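Print this thread | E-mail this thread

Muron open day: who else went?

tassie_gearbox wrote:
Just got home from the Muron open day and I'm still buzzing! Anyone else from here make it? I'd signed up for the morning session expecting to stand behind a rope while a big yellow arm waved at us, and instead they sat us down and let us have a go.

The part I want to rave about is the simulator room. They've built a whole virtual house to practise household jobs in, and you drive two arms at once, one per hand. My job was carrying a tray across the living room. Sounds like nothing. I have never concentrated so hard in my life, and I've reversed a caravan down my mother-in-law's driveway. 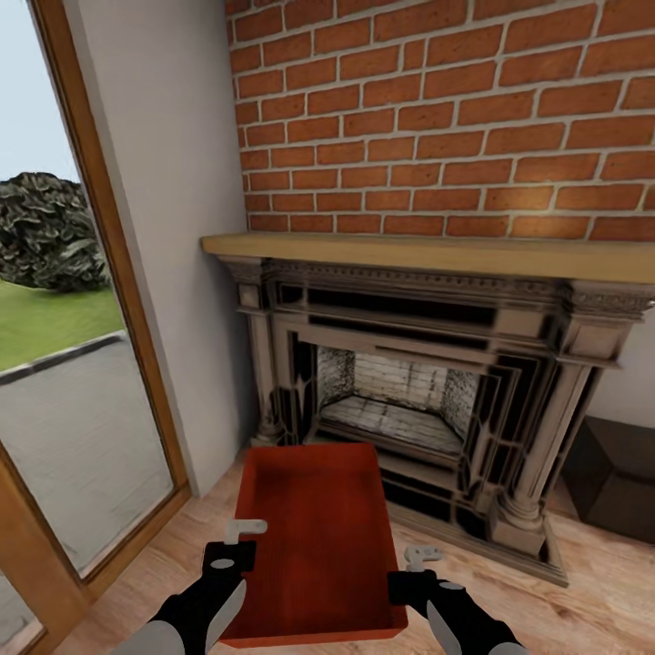
The trick is keeping both hands at the same height. If your left drifts up even a little, the tray tilts, and then you overcorrect with the right and away it goes. The woman running the station said to watch the rim of the tray and forget about the arms, and that helped heaps. I had five goes and got it where it was meant to be on the last two. My daughter (she's ten) did it on her second. Of course she did.

Print this post | E-mail this post

boltcutter wrote:
Went in the afternoon. Agree the sim room was fun, but I came away a bit flat about it. I drove 37 km to see robots and spent most of my time looking at a screen. The Baysal arm in the main hall was the real thing and we got maybe two minutes with it before they moved us on.

Also, does a pretend tray tell you much? It doesn't weigh anything in your hands. You can't feel it start to slip.

tassie_gearbox wrote:
Fair point on the feel, I did miss that. But I'd much rather learn on a pretend tray than drop a real one on somebody's floorboards! And they reset it in a second, so everyone in our group got a proper turn. You couldn't do that with the Baysal.

quietmill wrote:
I train people on the packing line at work and I'm with tassie on this one. We put new starters on a simulator first and they're much calmer when they get to the real machine. It won't teach you grip, boltcutter is right there, but it teaches you where your hands are.

Did either of you see the Mulska talk? I got stuck in the sausage queue and missed it.

boltcutter wrote:
Saw the Mulska talk and it was the best thing all day. A little mobile base for warehouses, carries 400 kg, and they had it following a bloke around the car park while he changed direction on it. Plenty of time for questions too. That's how I'd have liked the arm demo to go.

prirkum_fan wrote:
How did it compare with the Prirkum day in January? I loved that one but parking was a nightmare.

tassie_gearbox wrote:
Different sort of day. Prirkum was more walking and looking, this was more doing. Parking was fine if you got there before nine. The chap on the gate said they'd had 820 people register, so I can see why they were hustling everyone through the main hall.

boltcutter wrote:
Parking was NOT fine after lunch. I ended up behind the tyre place.

quietmill wrote:
Do you have to book for the next one or can you just rock up? I'd bring my apprentice.

tassie_gearbox wrote:
You book on their site, and pick the session with the simulator in it, as the other one is talks only. Wear comfy shoes. I'll be back for sure, I want to beat my daughter.

Print this thread | E-mail this thread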